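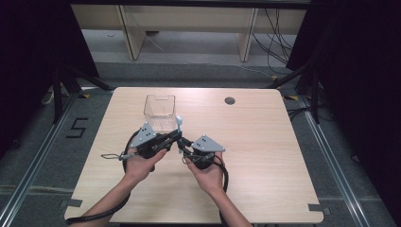
Station 5, hand-held gripper work at the table.

Workstation Safety Checklist: Manual Demonstration Stations
Site: Venmont
Date of inspection: December 17, 2025
Inspected by: Mỹ Quách, Workplace Safety
Equipment supplier: Rareck
Station covered by this report: 5

Purpose
Prakance is moving part of its small-item sorting to automated arms. Operators who formerly sorted by hand now spend part of each shift guiding hand-held grippers through the same tasks, so that the movements can be recorded and used to train the arms. This checklist covers the physical safety of that work and the changes it brings for the operators assigned to it.

Section A. Floor and access

A1. Station number marked on the floor and legible: Yes.
A2. Floor rails secured at both sides: Yes.
Comment: Operators step over the rail when entering from the side. Entry from the front is to be used until a marked crossing point is in place.
A3. Tripods stable and clear of the walking route: Yes.
A4. Cables kept off the walking route: Partly.
Comment: The bundle hanging at the right end of the rear bench reaches the floor. It is to be tied up and fixed to the bench leg. Assigned to Facilities.
A5. Table position marks in place: Yes.

Section B. Table and hand tools

B1. Table corners rounded, with no splinters or sharp edges: Yes.
B2. Mounting plates on grippers free of burrs: Yes.
Comment: Plate edges were checked by touch with the grippers disconnected.
B3. Gripper cables allow full arm movement without pulling: Needs attention.
Comment: The cables loop close to the wrist and forearm. Two operators reported that the left cable catches on the table edge when they reach forward. Rareck has been asked for a longer lead and a cable clip.
B4. Pinch hazard explained to each operator before first use: Yes.

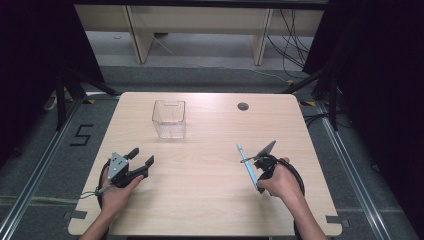 B5. Task items limited to light, blunt objects: Yes.
Comment: Station 5 uses a clear plastic box and light items such as a stylus pen. Glass and bladed items are not permitted at any demonstration station.

Section C. Operator workload

C1. Recording period limited to 52 minutes before a break: Yes.
C2. Daily limit of 400 repetitions observed: No.
Comment: The log shows the limit was exceeded on two shifts in December. The supervisor stated that repetitions discarded for poor quality had been left out of the count. All repetitions load the wrist equally and must be counted.
C3. Operators rotated to other duties each shift: Yes.
C4. Wrist or shoulder discomfort reported and followed up: Yes, one report. The operator was moved to labeling duties and has been offered an assessment.

Section D. Changes to the job

D1. Operators informed in writing of what is recorded and how it is used: Yes.
D2. Job descriptions updated: No.
Comment: Seven of the 8 operators are still listed as manual sorters, although demonstration work is now a regular duty. Several asked whether their grade and pay will be reviewed. Human Resources is to reply in writing.
D3. Recordings excluded from individual performance ratings: Yes. Written confirmation received from the Boiko project office.

Result: Station 5 may remain in use. Items A4, B3, C2 and D2 stay open and will be checked at the next inspection.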